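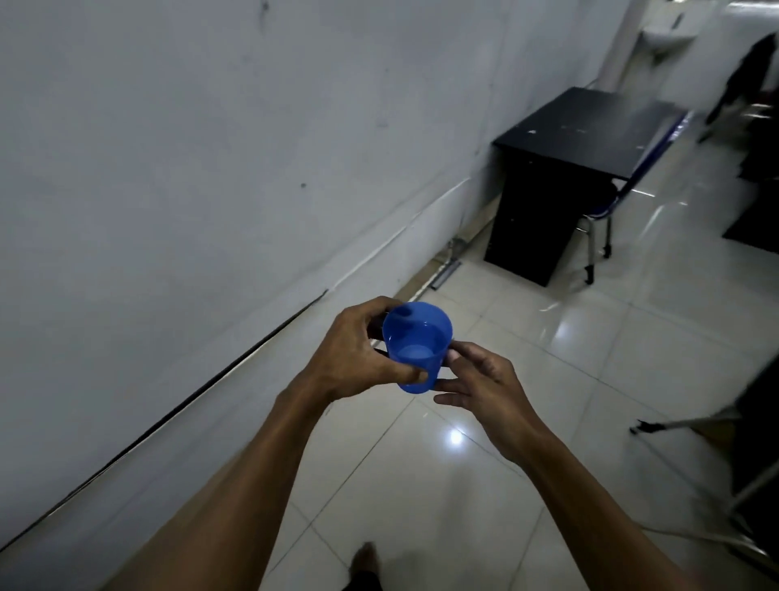
King-fai Mok
Investigador asociado, Grupo de Procesos Manuales, Instituto Hultham

3. Formación y prensado de la lámina

3.1. Aporte de líquido

El procedimiento estudiado parte de un material fino en suspensión o en masa (pulpa de papel reciclado en la serie Gronton, masas vegetales de bajo espesor en la serie Lanwood) que se extiende a mano sobre un soporte rígido. En ambas series el líquido se añadió con recipientes de uso corriente y sin graduar. La elección responde al objeto del trabajo, que es la variabilidad de la lámina obtenida en condiciones domésticas; el empleo de probetas habría eliminado una de las fuentes principales de dispersión. El vaso azul translúcido de la figura 1, ligeramente más estrecho hacia la base y con una pequeña cantidad de líquido transparente en el fondo, es representativo de esta clase de recipientes. La translucidez de la pared permite apreciar el nivel desde fuera, aunque la conicidad introduce un error sistemático cuando el operador estima fracciones a ojo: una altura igual a la mitad del vaso contiene menos de la mitad de su capacidad.

Se registraron 364 sesiones en 11 viviendas. No se impuso un volumen por aporte ni un intervalo entre aportes consecutivos. Los operadores recibieron únicamente la indicación de mantener el material extensible y de interrumpir el aporte cuando apareciera líquido libre en el borde del soporte. Las sesiones en las que este criterio no pudo verificarse se conservaron en la base de datos con un código propio y quedaron fuera del ajuste descrito en la sección 4.

3.2. Soporte y recubrimiento

Los soportes fueron tableros o superficies de mesa de color oscuro, preferidos a los claros por el contraste con el material. El recubrimiento con película plástica transparente facilita la separación posterior, pero introduce pliegues que se transmiten a la cara inferior de la lámina. Mak propone tensar la película en dos direcciones y fijarla por la cara oculta. En nuestras mediciones el tensado redujo la altura media de los pliegues en la zona central, sin efecto apreciable en las esquinas, donde la película se acumula al doblarse.

El brillo de la película plantea además un problema de medida. Bajo luz cenital, los reflejos lineales de las arrugas se confunden con el brillo superficial del material humedecido, y la segmentación por umbral de luminancia sobrestima el área mojada. Se optó por delimitar los contornos de forma manual.
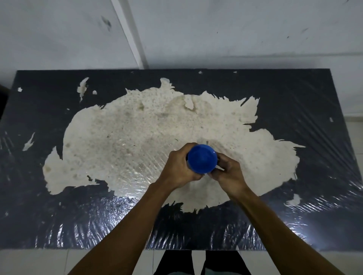

3.3. Distribución del espesor

El espesor local se estimó por transmisión aparente, comparando el tono de cada región con el del soporte descubierto. El método es semicuantitativo y solo distingue tres clases: opaca, intermedia y translúcida. La clase translúcida se asigna cuando el fondo se percibe a través del material, como ocurre en las manchas grisáceas de la lámina de la figura 2, repartidas en un campo moteado con puntos oscuros muy pequeños. Estos puntos no se computaron como defectos. Las manchas pardas, de mayor tamaño, se anotaron aparte como inclusiones o alteraciones de color sin atribuirles origen. En la misma lámina, el contorno desgarrado y el lóbulo alargado del lado derecho impiden aproximar el área mediante una elipse, y los fragmentos sueltos sobre el tablero se excluyeron de la superficie total.

De las 3471 regiones clasificadas, la clase intermedia fue la más frecuente en las dos series. La translúcida se concentró cerca de los bordes en la serie Gronton y se repartió de manera más uniforme en la serie Lanwood. La concordancia entre los dos evaluadores fue menor en las regiones contiguas a un pliegue de la película, por la razón ya expuesta en 3.2.

3.4. Prensado local con objetos cilíndricos

A falta de prensa, la presión se aplica con el objeto disponible. Predominaron los cilindros con tapa, sujetos con ambas manos y apoyados sobre la lámina. Se consideran dos modos: apoyo vertical, con carga distribuida en un área reducida, y rodadura, con contacto lineal. El primero ofrece mayor control de la posición, pero exige solapar las huellas; el segundo arrastra material cuando el contenido de líquido es alto. No se midió la fuerza aplicada. La extensión de la zona brillante en torno al punto de apoyo se utilizó como indicador cualitativo del líquido en superficie, con las reservas debidas al recubrimiento.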